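The Wemwood Gun Dog Club finished its fall training season on Tuesday evening with a potluck, a muddy parking lot and more wet dogs under one roof than the grange hall has probably held in years. If you have never stood in a buffet line with a spaniel leaning on the back of your knees, you have missed one of the better parts of living out this way.

It was a good season by any measure. The club ran 30 training sessions between late summer and the first hard frost, most of them on the rolling ground behind Stamari Farm, where the cover is thick enough to hold birds and the creek bends around twice so the young dogs get plenty of water work. Attendance was up, the weather mostly behaved, and the new parking arrangement along the lower fence kept everybody's trucks out of the hayfield, for which the farm has been very patient with us over the years.

The big news, and the thing people kept circling back to over dessert, is the arrival of the Rundum litter. Rundum Kennels, which has been raising pointing dogs on the north side of the county for longer than many of our members have been alive, announced that its long-planned breeding went ahead this summer and produced 8 healthy pups, five females and three males. The sire came over from a kennel near Bragança, in the hilly northern corner of Portugal, and he is a compact, short-coated dog with a big square head and a very serious way of looking at a field. The dam is a Rundum dog through and through, leggy and quick, and anybody who watched her work the Stamari hedgerows last year will remember how she locked up on a pheasant and held it while two other dogs ran circles around her.

The thinking behind the match, as the kennel explained it in its letter to members, was to bring in some of the close, careful style that the Portuguese lines are known for. Local hunters mostly work small farms and wood edges, and a dog that ranges out past the second fence is not much use to a person with ordinary knees. The kennel wrote that it wanted pups that would check in often, retrieve to hand and settle down in the house at night — and that last item got a nice round of applause when the letter was read out loud.

All of the pups are spoken for, but the kennel is keeping a waiting list for a repeat breeding, and folks who are interested should get their names in before the end of December. Rundum asks for a short note about your home, your other animals and the kind of hunting you do. First-time owners are welcome to apply, and several of this year's pups are going to families who have never had a bird dog before.

The club's fall test was also settled over the weekend before the potluck, and it was a close one. Dogs were judged on search, pointing, steadiness, tracking and water. The top score in the young dog class was 69, earned by a liver-colored shorthair on a morning when scent was so poor that even the old hands were shaking their heads. A little setter making her very first appearance came in with a 46, and though that will not win any ribbons, she found her bird in the long grass, brought it back with her tail going like a fan and got the loudest cheer of the day. We expect to see a good deal more of her next season!

Winter does not mean the dogs get to sleep until spring, of course. The club will be holding indoor puppy classes at the grange hall, with an early group at 6:00 and a second at 7:15 for dogs that already know their basic commands. The early group will cover coming when called, walking on a loose lead, getting used to the crate and the very first steps of retrieving. Please bring a six-foot lead, a bag of soft treats and an old towel, and please leave the squeaky toys at home, as they set off the whole room.
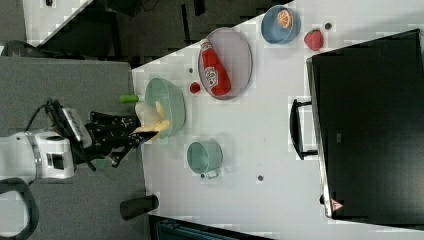

Retrieving at this age is mostly about teaching a pup to pick something up, hang onto it gently and then let go of it when asked. The letting go is where nearly everyone gets stuck, and it is worth spending a few quiet minutes on it every evening, long before you ever think about birds or dummies. What you are after is a calm hold and a clean release at the right spot, much like the yellow toy banana in the dark fingers of that gripper, held over the light green bowl. Keep your hand low, say your word once and wait. Trade for a treat if you have to, and quit while the pup is still having fun.

Older dogs have not been forgotten either. Weather permitting, there will be casual weekend walks at Stamari Farm all winter, with no birds and no judging, just a chance to stretch everyone's legs and keep up on manners. Meet at the lower gate, keep dogs on lead until you are past the barn, and close every gate you open. Coffee will be on the tailgate as usual, and anyone who still has a covered dish from the potluck can pick it up there too.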